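Nondoso hand-held grippers, the pair: my review after a spring of daily use
2020-05-18

I set these up from scratch, broke one strap, fixed it, and have opinions.
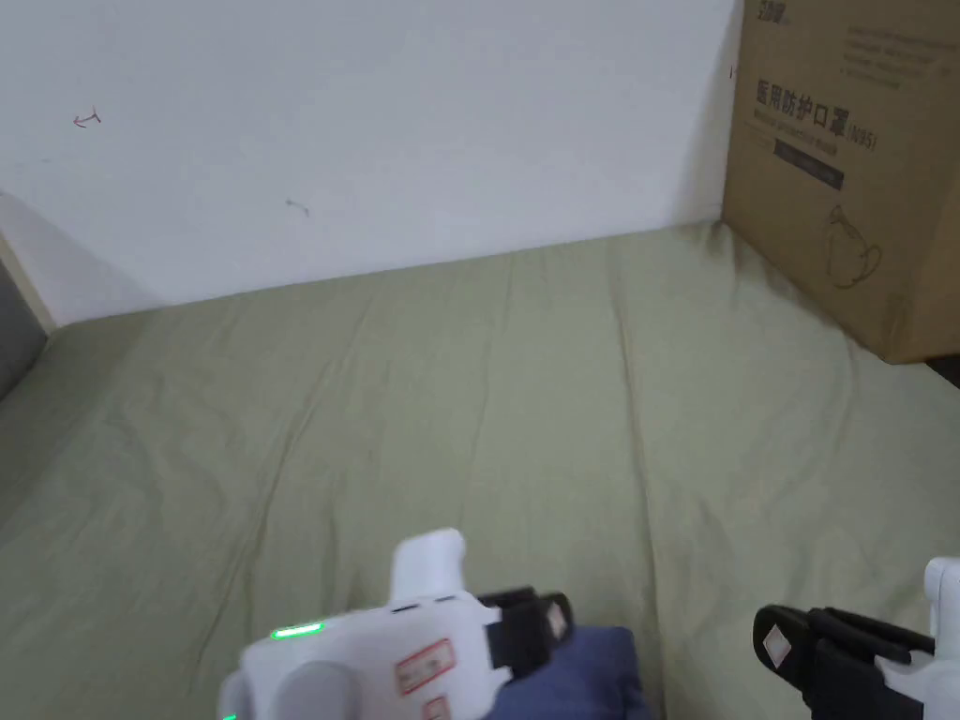
Ingeborg Oberholzer wrote to me after my first post on these and said I'd been far too easy on the straps, and that anybody buying the pair should budget an evening for the brackets before recording a single thing. She's right, so let's start there!

The grippers come with the brackets off. Each one goes onto the housing with four screws, then the strap gets threaded through, and the printed guide shows the strap going in from the wrong side (mine did, anyway, and it was the second printing). I did the left one by the guide, wore it for a morning and had a sore thumb by lunch. Undid it, fed the strap in from underneath, much better. Snug the screws by hand and stop there. I went a bit further with a driver on the right one and heard a crack I did not enjoy — hairline only, still holding, but I look at it every week.

The housings are smooth white plastic and I like them a lot. They wipe down with a barely damp cloth, no corners for fluff to hide in. There's a little strip of green light on the side that tells you the unit is awake and paired. Mine sometimes takes two tries to go green on a cold start. Hold the button longer than feels sensible and it gets there.

Calibration is the part I was dreading and it's fine, really. You open and close the fingers all the way, slowly, and the software stores the end points. Do both hands in the same sitting. I did the left on a Friday and the right days later and spent a whole afternoon wondering why my recordings disagreed with each other. I've got 342 clips saved now and the first 78 are more or less junk, all from that one bit of laziness. Folding, picking up, putting down, all of it a little off on one side. Painful!

Now the upkeep. The finger pads get slick, mostly from fabric. If you work over bedding like I do you'll pick up lint faster than somebody on a bare bench, so I clean the pads at the end of each session and check the pivot for threads. Don't oil the pivot. I tried a drop of Prantl light oil and it just collected dust, and then I had to take the finger off and clean the whole thing with swabs. Dry is better.

The strap that broke was on the left, right at the buckle. Radberg sells a spare set for $105, which made me laugh out loud, so I cut a piece off an old Stornham camera strap and melted the end with a lighter. It's held up so far and it's softer on the wrist too. The buckle slides a touch under load, so I put a stitch through it.

Battery is good for nearly 2 hours if you don't leave the thing idling with the light on, which I do constantly.

Would I buy the pair again? Yes, and I'd grumble about the straps again. There's supposed to be a new bracket in June. If it fits the old housings I'll get one for the right hand first and retire the cracked one.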